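The town that can't stop sneezing, and the clinic that loves to hear about it

Some people sneeze when they step out into the sun. A few sneeze when they eat dark chocolate. And in Kulanau, a river town where it seems everyone has a cousin with the same odd habit, plenty of people sneeze when their stomachs are full!

Doctors have a name for the sunshine kind, the photic sneeze reflex, and it runs in families. The full-stomach kind is less well known, and it is the one that got the Varghese Clinic hooked. Patients kept mentioning it on their way out the door, almost as an apology, after they'd come in for a sore knee or a flu shot. One woman had been leaving the table at family dinners since high school because she was sure something was wrong with her.

So the clinic started asking. Over one winter it mailed a single-page form to 3815 homes in Kulanau and the farms out toward Iltusell, and 779 came back filled in. Many had extra notes squeezed into the margins (and what notes they were). A retired bus driver wrote that he always sneezes in sets of four after soup. A teenager reported that only her grandmother's dumplings set her off, never anyone else's.

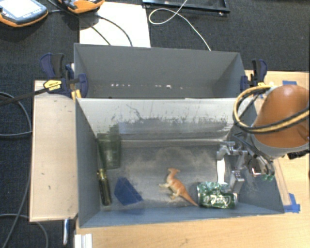 Is sneezing after a big meal dangerous?

For most people it's harmless, and it passes within a few minutes. If it comes with hives, swelling, a tight throat or trouble breathing, that may be a serious allergic reaction and needs emergency care right away.

What makes the subject such fun to dig into is how ordinary it is. Sneezing after food can come from a spicy dish, which makes the nose run, or from the plain feeling of being stuffed. Smaller plates and slower eating are worth a try, and so is going easy on the hot peppers.

The clinic now holds an open evening in July at the Kullard Hall, starting at 6:30, and the last one ran two hours over because people would not stop swapping stories. I went along expecting a dozen folding chairs and a slide show. I got a packed room, a wonderful argument about mint gum, and a supper that had half my row reaching for tissues before dessert.

The woman who used to leave the table was there too. She had seconds.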